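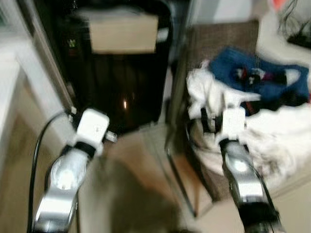
Two robot arms at work near a chair piled with clothes. The gripper on the right is just above the white cloth.

How do you teach a robot to pick up laundry?

A robot does not know what a shirt is. It does not know that cloth bends, or that a sleeve can hide under another sleeve. Someone has to show it.

One way is to show it by hand. A person holds the robot's arm and moves it through the job, a little like a coach guiding your arm when you learn to swing a bat. Motors in the arm keep track of every bend.

Another way is remote control. The person holds a pair of handles, one for each robot arm. Move the left handle up and the left arm goes up. Squeeze, and the gripper closes. This is called teleoperation. "Tele" means "far away," but the person may be in the same room.

Each time through the job is called a demonstration. While it is going on, a computer saves what the robot's cameras see and how the arms move. Later, a program studies all of the demonstrations and looks for patterns.

Clothes are hard to learn. A block has the same shape every time you pick it up, but a heap of clothes never looks the same twice. Leonie Engelhardt teaches robots at Sowerby. She recorded 121 demonstrations of one job: lift a piece of clothing off a chair and put it in a bin. Each one took up to 12 minutes.

Some of them went wrong and she dropped the cloth. She kept two of those, where she picked it up and tried again. A robot needs to learn that part too.

Words to know
Gripper: the part of a robot that holds things.
Demonstration: showing how a job is done.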